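Right, tables. Several of you asked after my moan in August about the ring marks, so I've finally sat down to write up how I look after a big pale top that gets used for everything. Mine does dinners, parcels, dressmaking, seed trays and one memorable go at repairing a toaster.

First thing, and I wish I'd learned it sooner: pale doesn't mean it shows everything. It shows tea and biro, yes, but it's very forgiving about dust and crumbs (my old dark one looked filthy by lunchtime, every single day!). A pinky beige is kinder still than pure white.

For the daily wipe I use a cloth wrung out until it barely feels damp, with one drop of washing-up liquid. Then a dry cloth straight after, going the same way along the table. If you skip the dry one you get those cloudy swirls that only turn up when the sun comes in low, usually with visitors sitting there. 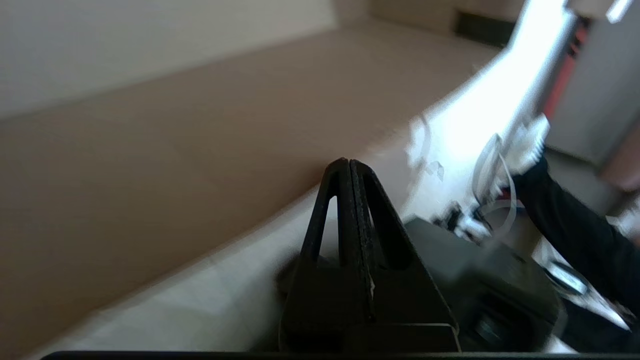

A big beige top against a plain white wall.

Biro is the one I get asked about most. Lavanya Kaimal, who I used to share a workroom with in Ludeston, swears by a dab of surgical spirit on a cotton bud, and she's right, but do try it underneath first. I didn't, on a table I had before this one, and took the shine off a patch the size of a saucer. Bicarb paste is gentler for tea. Leave it on for 12 minutes, then wipe it off without scrubbing.

Sticky tape bits drive me mad. They pick up fluff and go grey round the edges. Warm them with a hairdryer on low, then push with a fingernail or an old loyalty card. Never a knife, please. Cooking oil shifts whatever gum is left, and then you're back to the washing-up liquid.

If you do anything with glue or a craft blade, get a mat down. I bought a roll of plain lining from Drutar and cut it into 4 pieces, so there's always a clean one in the drawer. They roll up round a cardboard tube and don't crease.

Oh, and felt pads under lamps and pots! Check them when you change the bed or whatever you do regularly, as grit gets stuck in the felt and then you've basically made sandpaper.

Next time, wobbly legs.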